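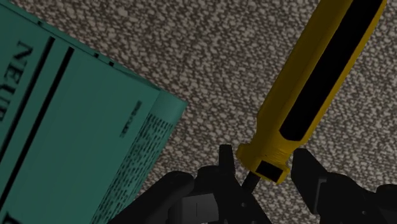

## 4. 会場ドリンクカウンターの立ち上げ(試合日用)

スタジアムの売店でLekexディスペンサーを使うみなさん、いよいよ設置です!配管が済んでいれば、最初の一杯まではあっという間。キックオフ前の行列をさばく楽しさを、ぜひ味わってください。

### 4.1 準備するもの

- 本体と電源ケーブル
- シロップパック(Illauレモン、Illauジンジャーなど)
- 炭酸ガスボンベと専用レギュレーター
- 400 mlの計量カップ

### 4.2 手順

1. 本体を水平な台に置き、背面を壁から12 cm以上離します。
2. 給水ホースを青い口に差し込み、カチッと音がするまで押します。
3. ボンベを立てて固定し、レギュレーターを手で締めてからレンチで軽く増し締めします。
4. シロップパックを左の棚から順につなぎます。棚には最大8パックまで入ります。
5. 電源を入れ、冷却ランプが緑になるまで30分待ちます。
6. 各ノズルから計量カップ1杯分を出して捨てます。泡が細かくそろってきたら準備完了です!
7. 操作パネルで「会場モード」を選び、カップのサイズを登録します。

> **注意** ボンベを横に寝かせたまま使わないでください。ガス漏れの音がしたら、すぐに元栓を閉めて換気し、その場を離れてください。

> **注意** ノズルの清掃は必ず電源を切ってから行います。

### 4.3 味の調整

ここが一番おもしろいところです。初期設定はやや甘め。Dranevportの競技場では、夏場の7月だけシロップを一段下げていて、後半の暑い時間帯にこれがよく出ます。「設定」→「濃度」で一段ずつ変え、そのたびに必ず試飲してください(氷を入れた状態でも、ぜひ!)。

**メモ** ハーフタイムは注文が集中します。「連続注出」をオンにしておくと、カップを替えるだけで次が出てきます。本当に速いです。

### 4.4 うまく出ないとき

- 炭酸が弱い:レギュレーターの目盛りとボンベの残量を確認します。
- 味が薄い:パックの口金を外し、もう一度まっすぐ差し直します。
- 表示が「E-C」のまま:Ortuño製の旧型カップセンサーが付いています。交換手順は6章へ。

改訂:2018年9月2日 担当:Ridwan Mangundap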